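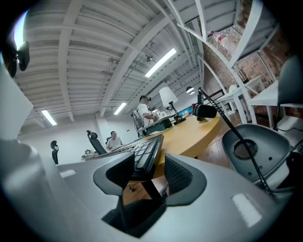

Issue 6

Filed under: Premises > Shared Workspaces > Inspection Records

SHARED OFFICE, GROUND FLOOR: WORKSTATION AND FLOOR CHECK, WITH COMMENTS
Site: Koltside
Inspected by: Randi Rønning
Comments by: Naima Kamel, Taha Hamdy
Period: July

Ratings: S = satisfactory, A = action needed, M = monitor.

1. Curved wooden desk, stability. S
Pressed at both ends and at mid-span. No rocking. Fixings tight.

2. Keyboard and monitor position. M
Keyboard lies at an angle to the desk. Users to square it up to the monitor before typing for long periods.
Comment (TH): Several people share this position in a morning. A mark on the desk would help.

3. Table lamp, white conical shade. S
Angled base sits flat. Flex undamaged along its full length. Shade to be kept clear of paper.

4. Microphone and boom arm. A
Clamp at the right-hand end of the desk to be retightened. The arm reaches across the space in front of a chair and is at face height for a person standing up. Swing it back over the desk after use.
Comment (NK): Agreed. Lamrani supplied the clamp and the pad has worn on one side. Replacement ordered.

5. Office chairs, black. M
Gas lifts hold under load. Headrests secure where fitted. Unused chairs are being left away from the desks and should be pushed in.

6. Bags. M
Backpacks to go on the wall hooks. Where one is worn at the desk, allow for it when turning near the lamp and monitor.

7. Clear route between furniture. A
Minimum width 80 cm.
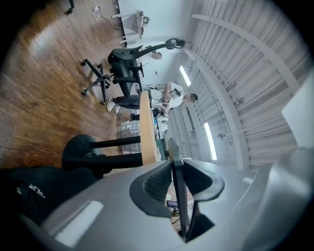 Measured 80 cm at the door but less beside the round table, where the base legs extend well out to the foot. Move the table towards the middle of the room and measure again.

8. Round wooden table. S
Top level, edge free of splinters. Black metal base sound.

9. Mesh-back chair, five-spoke base. S
Casters roll freely on the planks. Armrests firm. Hair removed from one caster during the check.

10. Wooden floor. M
Scuffs and lighter worn patches. No raised board ends found. Finish to be looked at again in 18 months.
Comment (TH): The cleaning product was changed to Uvia. Please use it at the dilution on the sheet, as a stronger mix leaves the boards slippery.

11. Small items on the floor. A
Anything small enough to be stepped on is to be picked up when seen.

12. White desk by the wall, device and wiring. M
Plugs and sockets sound. Wiring to be tied back along the wall.
Comment (NK): Ties are in the top drawer of the stationery cabinet.

Actions 4, 7 and 11 to Bouchra Farouk, for completion before the next check. Time on site: around 10 minutes per area.

Shares: 6 | Comments: 3

Related records
Meeting room chairs: caster replacement
Juvix extension leads: withdrawal from use
Kitchen and corridor check, Issue 5
Stairwell lighting, comments by Jayson Dimaculangan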